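Bedroom and Soft Furnishings Check, with Comments
Guest room, second floor, Gidey House
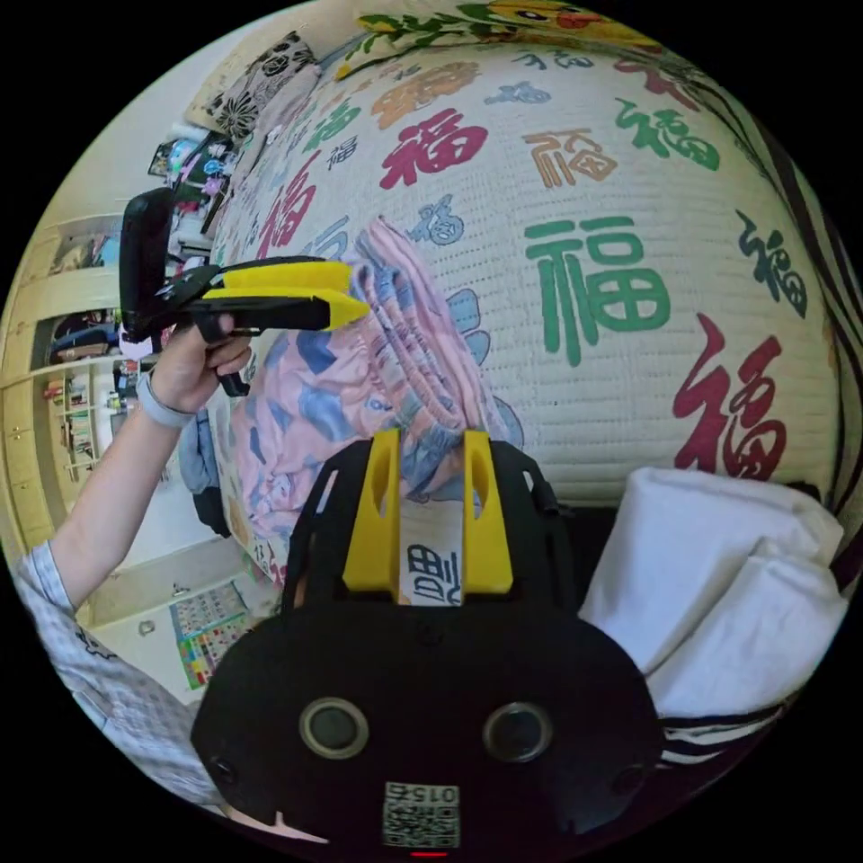 Nuria Habte

Feb 13, 2025

I love doing this room! It has more fabric in it than any other room on my list, and the quilted cover with the 福 characters all over it (red, green, orange, blue, the lot) cheers me up every time I open the door. Bedding is also where small problems like to hide, so I take it slowly and write more than the form has space for.

Marks: OK = fine as it is. FIX = do it before the next guest. WATCH = look again next time.

BED AND COVERS

1. Quilted cover, stitching sound, no open seams
OK. I ran my palm over the whole top and then did the underside. One thread near the foot end had worked up into a loop, so I snipped it and checked that the line of quilting held. It did!

2. Cover clear of the floor on the walking side
FIX. It slides over the side during the day and a corner ends up right where you put your foot. Pull it back up and tuck it at the bottom.

3. Clothes off the bed
FIX. The pink piece with the blue patches was draped over the cover in folds, and there was a dark garment hanging close by. Lovely colors together, but please hang both up or fold them. Sleeves and hems dangling at knee height are easy to catch on the way past.

4. Towels folded and dry
OK. White towel, folded, dry to the touch right through to the middle layer. Whoever folds these does beautiful work.

5. Striped fabric, condition
OK. Black and white stripes, no snags, no pulled threads. Shake it out before it goes back.

6. Cushions, zips and filling
WATCH. The cushion with the black floral design sits up against the wall, so the back of it doesn't get much air. Wall and cushion both felt dry today. Turn it when you change the bed.

7. Care labels readable
WATCH. The one on the quilted cover is fading. I copied the washing instructions into the linen book (page 19) so we won't lose them.

CABINET AND SHELVES

8. Cabinet stands steady
OK. I gave the wooden cabinet a good firm push at shoulder height and it didn't rock. Hernán Condori fitted the wall strap in August and it is still tight. Thank you, Hernán!

9. Open shelves, heavy things low
FIX. It's a real mix on there. Anything with weight goes to the bottom shelf, soft and light things up top.

10. Hanging shelf, fixings and load
FIX. I adore all the colorful bits and pieces, and I don't want anyone to give them up, but the shelf is crowded. Take a few down and leave a gap at the front edge so nothing gets nudged off. Fixings themselves are snug, no cracks in the wall behind.

HEAT, LIGHT, POWER

11. Heater clearance from fabric
OK. House rule is 700 mm and we have more than that, even with the cover hanging at its lowest. Measure again if the bed is moved.

12. Smoke alarm
OK. Pressed the button, got a very loud answer, apologized to Meron Seyoum in the next room.

13. Outlets and leads
OK. Nothing warm, nothing running under the bedding. The bedside lead is 300 mm too short to reach comfortably, so people stretch it. Sumeya Mamo has a longer one in the store and will swap it.

14. Clear way to the door, lights off
OK once item 2 is sorted. I walked it in the dark twice and it's an easy route.

TO DO

Cover tucked at the foot end: Sumeya
Pink garment and dark garment put away: whoever is in first
Shelves, cabinet and hanging: Meron and me, together, with tea
Bedside lead: Sumeya

Four items marked FIX and all of them can be done in one morning. If you finish before I get back, initial the sheet on the inside of the door and leave the linen book on the hall table. Spare pillow protectors are on order from Clekura, and I'll bring them up when they come.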